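Sample sachet 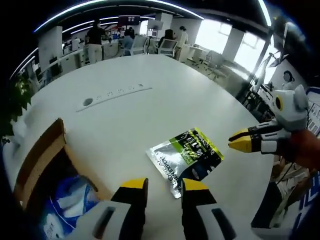
A foil sample sachet marked L'Oréal Men Expert on a white office table, with an open cardboard box at lower left.

A sample sachet is a small, flat, sealed packet holding one or a few uses of a liquid, cream, gel or powder. It is most often met as a free trial of a cosmetic, tucked into a magazine, handed over at a store counter or dropped into a mail-order parcel. Sachets are also sold, singly or in strips, in places where full-size bottles cost more than many shoppers want to spend at once. The word "sachet" is used for scented cloth bags as well, which are not covered in this article.

Construction

Most sachets are made from a laminate, a thin sheet built up in layers. Plastic on the inside can be sealed with heat, a barrier layer (often aluminum) keeps out air and light, and the outer layer takes the printing. The packet is closed along its edges and usually has a notch or a marked corner for tearing. Claims of "easy opening" are common and should be treated with caution. Wet hands and a smooth foil edge defeat many notches, and no agreed household test of the claim exists.

Amounts vary widely. A sachet of face cream may hold 2 ml, enough for one generous application or two thin ones. The wording "single use" leaves that decision to the maker, and an opened packet cannot be closed again in any reliable way.

Use as a sales tool

Sampling is generally defended on the ground that people who try a product will buy it. The evidence offered for this is weaker than its frequent repetition suggests. Much of it comes from firms that print, fill or hand out sachets, and it often counts packets given away without saying how many were opened.

One often-quoted case is the Fladero trial, run by the packaging firm Sallulberg in the town of Brostdale. The firm handed out 601 sachets of shaving gel and reported that 377 people "responded positively." The packaging writer Béla Fülöp later pointed out that the report did not define a positive response, and that accepting the packet seems to have been enough. Sallulberg has not published the survey form. A smaller follow-up with 200 packets, carried out by the retailer Vincze, is sometimes cited in support, although it had no comparison group and recorded no sales.

It is also doubtful that one application can show what a skin product does. A user may judge scent, texture and any immediate stinging. Promises concerning wrinkles, tiredness or long-term dryness are beyond the reach of a single packet.

Storage and waste

Unused sachets tend to gather in drawers, toiletry bags and desk trays. Some carry a batch code and no plain expiration date, so their age can be hard to judge.

Laminated foil is difficult to recycle. The layers are hard to separate, and small pieces can slip through sorting equipment. Packets described as "recyclable" may be accepted only by special take-back programs, and the label does not always say so. Paper-based versions have been offered as a replacement, but many of these also contain a plastic or metal barrier.

See also: Blister pack; Stick pack; Travel size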